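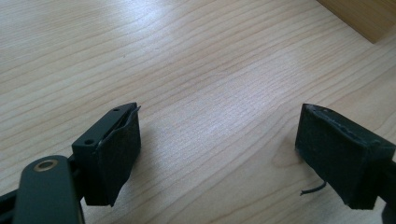 Número 181 · Página 2

El regreso de «Los hornos de Henao», por fin en casa

Quienes la vimos en su día en una sala medio vacía, un jueves por la noche y con la calefacción estropeada, llevábamos años pidiendo una edición como Dios manda. Pues bien, ya está en camino: Drunitz publicará en octubre «Los hornos de Henao», el drama de época que dirigió Nidia Sánchez, en un estuche de dos discos que reúne el montaje de estreno y la versión larga, esa de la que tanto se ha hablado y que tan pocos han podido ver.

La historia, para quien no la conozca, sigue a un alfarero (un Jhonatan Villanueva jovencísimo, con esa mirada de perro apaleado que luego le daría tantos papeles) que vuelve a su pueblo para enterrar a su hermano y se encuentra el taller familiar en manos de un prestamista. Le da la réplica Colleen Morin, que en la versión larga recupera casi toda su trama, incluida la cena con el notario, ¡una maravilla de escena que en el cine duraba un suspiro!

La restauración ha corrido a cargo del laboratorio Zollov, que partió del negativo original. Stijn Hermans, director de fotografía, supervisó el color y cuenta en el libreto que los nocturnos le quitaron el sueño, porque las copias de entonces salieron demasiado azules y él siempre los quiso más pardos, más de candil. Entre los extras hay un audiocomentario de la directora, una charla con el compositor Brayan Ccori y varias escenas descartadas sin sonido definitivo.

La tirada inicial será de 800 ejemplares numerados. Yo ya he reservado el mío, y el de mi cuñada, que todavía no lo sabe.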